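Why Do We Have an Alphabet?

Look at the word "cat." It has three letters, and you read it so fast you probably didn't notice them at all! Your brain saw some lines and curves and, quick as a blink, you thought of something furry with whiskers. That's an amazing trick, and people had to invent it.

Long ago there was no writing anywhere. If you wanted to remember how many sheep your neighbor owed you, you kept it in your head or made scratches on a bone. Then people began drawing little pictures in clay and on stone. A picture of a fish meant a fish. Easy!

But try drawing "yesterday." Try drawing "maybe," or your aunt's name. Picture writing gets tricky very fast, and people found clever ways around it. In ancient Egypt, some pictures stood for whole words and others stood for sounds. A person learning to write had hundreds of signs to practice, so it took years and years (and a lot of sore fingers, I bet).

The big idea

More than 3,500 years ago, people who lived near Egypt tried something new. They used a small set of signs, and each sign stood for just one sound. Put the sounds in a row and you could write any word you could say — even a word you had just made up!

Many of those first signs were still tiny pictures. The sign that became our A was an ox's head. Turn a capital A upside down and you can see it, with two horns sticking up at the top. The letter M began as wavy water. Say "mmmm" and draw some waves with your finger. You're writing like somebody from thousands of years ago!

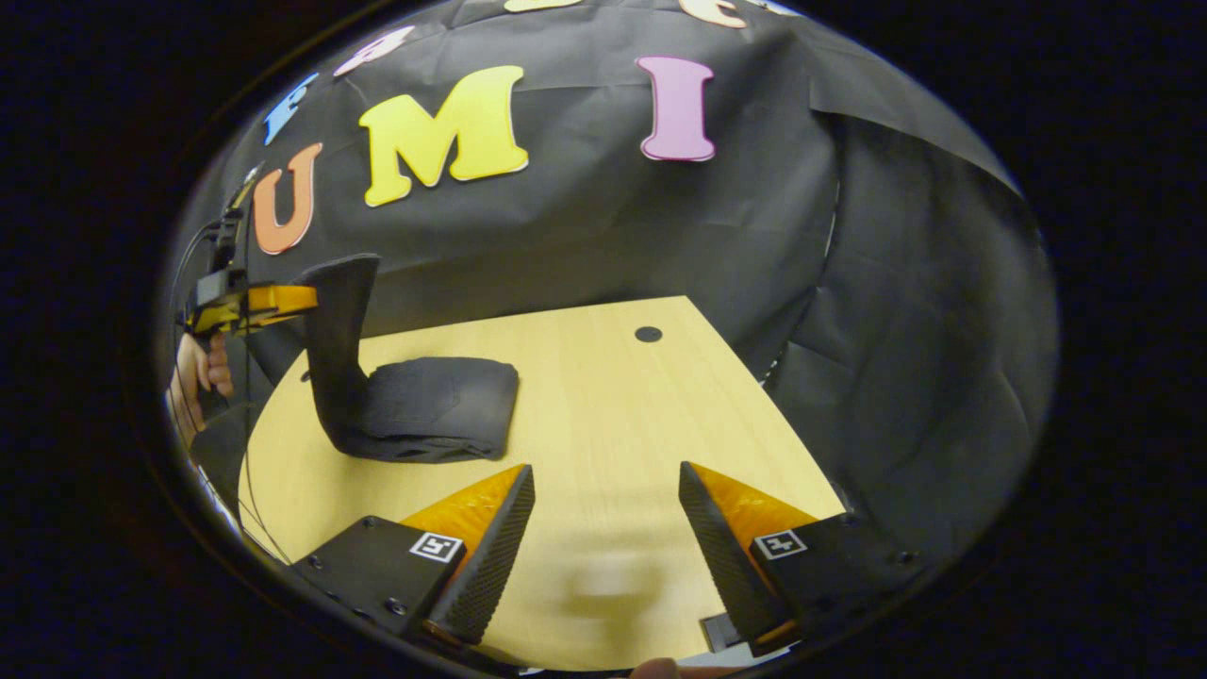
Sailors and traders called the Phoenicians carried their letters from port to port around the Mediterranean Sea. The Greeks liked them so much that they borrowed them, but they had a problem. Phoenician letters stood only for consonants, the sounds like B, D and T. Greek needed vowels too! So the Greeks took some letters they had no use for and turned them into vowels.

Next the letters went to Italy, where the Romans gave them the shapes we still use for most of our capitals. They had no J, though, and no U or W. For a long time, V did the job of both U and V. That's why you sometimes see very odd spelling carved over the doors of old stone buildings.

And where does the word "alphabet" come from? It's the first two Greek letters, alpha and beta, stuck together. It's a bit like calling it "the A-B."

Not everyone uses our letters

English has 26 letters. The modern Latvian alphabet has 33, and some of them wear little hats, tails or lines. My friend Kaja Krūmiņa has a line over the u in her last name, and it tells you to hold that sound a bit longer. Try it — Kroooo-minya! The mark under the n makes the "ny" sound.

Chinese writing works in a different way. Its characters stand for words or parts of words, and children learn more than 2000 of them in school. Arabic and Hebrew are written from right to left, so a book opens on the side you might call the back.

Try it yourself

Make your own alphabet! Choose a sound, like S, and think of something that starts with it. Draw a snake. Now draw it again, much faster, and then again, faster still. After ten tries your snake may be only a squiggle, and that's how real letters changed too. Do the same for every sound in your name, write it out, and see if a friend can crack the code.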